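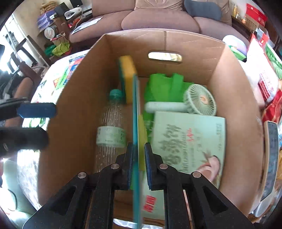
Prunder Renews the Late Talk Show "Flimel After Dark" for a Second Season

Host Folke Bråten returns in September with new episodes and a new studio in Sterkstead

STERKSTEAD, Jun 7, 2018 - The entertainment channel Prunder has today confirmed that its late evening talk show "Flimel After Dark" will come back for a second season. The new season has 14 episodes, and the first of them will be shown in September. Folke Bråten continues as host.

The first season had eight episodes and was recorded in a small theater, with the guests sitting very near to the audience. For the second season the production moves to the Roussel building in the center of Sterkstead, where the show will have its own stage and a larger room for the house band.

"I am very glad that we can continue," says Folke Bråten. "In the first season I was so nervous that I forgot the name of my own guest in the opening show. She has forgiven me, and she has promised to come back. I hope the viewers will also come back."

The popular part "The Honest Phone," in which a guest lets the host read one message aloud from his or her telephone, stays in the program. After comments from viewers in the spring, Prunder has changed the rules of this part. The guest will now choose the message before the recording starts, and the person who wrote the message must give permission. The channel has listened to the viewers who found that private persons were sometimes placed in an uncomfortable situation.

"It should be fun for everybody, also for the cousin at home who sent the message," says Bråten. "We had one evening where I did not feel good about it afterwards, and I have said this to the person concerned."

New in the second season is a music part at the end of each episode. A guest and the house band will perform a song which they have rehearsed together for only two hours. Four of the episodes will be sent live, and the others are recorded in the afternoon of the same day.

The names of the first guests will be published later in the summer. Prunder does not comment on the names which have already been mentioned in the gossip columns.

Tickets for the recordings

Tickets are free of charge and must be ordered in advance from the Prunder audience desk. Each person can order two tickets. The minimum age is 18 years. Guests with a wheelchair are kindly asked to inform the desk when they order, so that a place near the stage can be reserved.

Journalists who wish to interview Folke Bråten can contact the Prunder press office in Sterkstead. Press photos from the first season are sent on request.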